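Subject: Re: [fieldtechs] Winter lab work, is it worth it on a resume?

On 2023-03-07 a list member wrote:

> Hi all, long time reader, first time posting. I've been a field tech
> for three seasons, mostly Phase I shovel testing for pipeline and road
> jobs, and I just got offered a lab position with Dastura at their
> Koller office. It pays less per hour than I was getting in the field
> and there's no per diem. It's cataloging and rehousing an old
> collection, 230 boxes. My old crew chief says if I go inside now I'll
> get stuck there and nobody will hire me to dig again. Is that true?
> Also they want a cover letter even though they already offered it to
> me over the phone?? Is that normal? And what do I even put on it.
> Thanks in advance, sorry if this has been covered before.

Hi, and welcome! It has been covered before, but the archive search is so bad that I can't blame you for asking again.

Take the job. I'll get to the cover letter in a minute, but take the job. Your crew chief means well (mine told me the same thing, same parking lot speech and everything) but I went inside in January of my fourth season and was back out with a crew by the time the ground was fit to dig. I've gone in and out ever since. The only people I know who got "stuck" in the lab are the ones who liked it and stayed, and they have dental insurance now, so.

About the pay. Yes, the hourly looks worse. But sit down with last year's stubs and work out what you took home over the whole year, with the gaps in it. When I did that I found I'd had 11 weeks with no work at all, plus the stretches where we got rained out and they paid us two hours to sit in the truck. Per diem feels like income until you remember you were spending it on motel microwave burritos. If you're really frugal and you camp, okay, you come out ahead in the field. I like a bed. 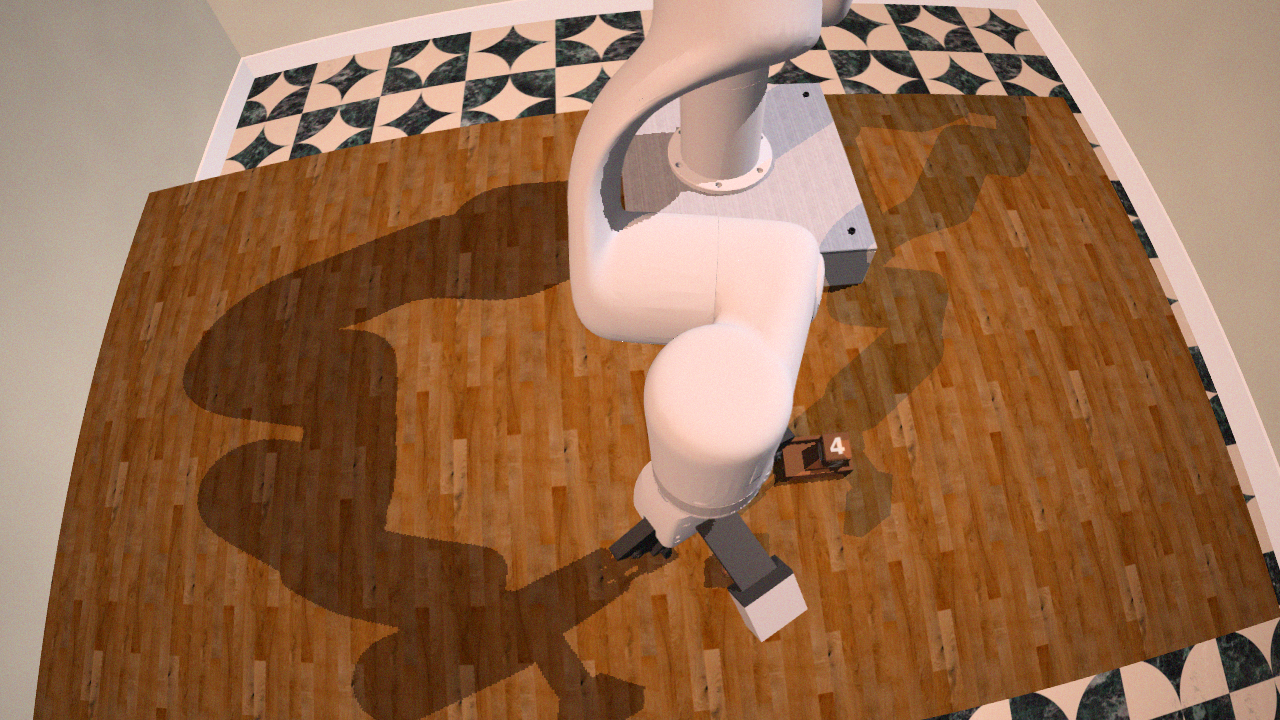
What I'd want to know before saying yes is what they mean by cataloging. On some contracts that's typing numbers off bags into a spreadsheet until your eyes cross. On others you get to do the sorting, the identification, the photography and some of the write-up, and those are the lines that look good on a resume. Ask! When I was with Cedel we shot every diagnostic on a copy stand that wobbled if a person walked past, and half of my first month was reshoots. I'd have killed for something planted like that big white arm, on a thick metal slab with bolts around the foot of the column. I finally screwed ours down to an old door, which was not in my job description but did get mentioned in my reference. So ask who does photos, what they're using, and whether you'd get trained on it. Ask what system the catalog lives in too, and if it's one the state repository takes, put that on your resume by name.

Rehousing an old collection is a better gig than it sounds, by the way. You see what happens to everything you ever bagged in the rain. I dug for three years writing "misc. lithics" on bags without a second thought, and then I spent a winter opening bags that said "misc. lithics" and I have never written it since. My paperwork got so much better that the next field director I worked for commented on it, and field directors don't comment on things. On the Jetar survey we had 280 shovel tests with a provenience mix-up right in the middle, and the only reason I could untangle it was that I'd spent months doing exactly that with somebody else's notes.

Now the cover letter. Yes, it's normal, even after a phone offer. HR needs a piece of paper in the file. Keep it to one page, and please don't start with how you've loved archaeology since you were a child. We all did. Mine goes more or less like this: what job I'm applying for and how I heard about it, then how many seasons and in what kind of country, then one paragraph on whatever matches the ad, then when I can start. For you, the matching paragraph is forms, bag checks, field inventories, any washing and labeling you did on rain days. Rain days count! If you ever kept the bag log for your crew, say so, in those words.

Put your references on a separate sheet and call them first. I've been called cold about techs I barely remembered and it never goes well for the tech.
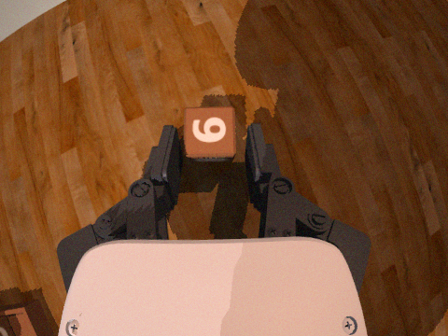
Reddish-brown cube with one number on top, a 6 or a 9 depending on where you're standing.

Couple more things since I'm already going on. Get the end date in writing, or at least in an email. "Through the end of the collection" can mean anything. Ask if you can leave for a field project if one comes up with the same company, because that's how I got back out, seven weeks before my lab contract was over, and they just moved me across on the same paperwork. And ask about your hours in terms of how many are guaranteed, since some labs cut you loose early when the budget's thin.

Oh, and get a decent chair cushion. I'm serious. Your knees get a break and your back takes over the complaining.

If you want somebody to look over the letter, send it to me off list as plain text, I can't open half of what people attach. And could whoever has that old thread about state permit qualifications and lab hours repost it? I had it saved on a laptop that died.

Good luck in Koller. The motel by the highway does weekly rates but bring your own pillow.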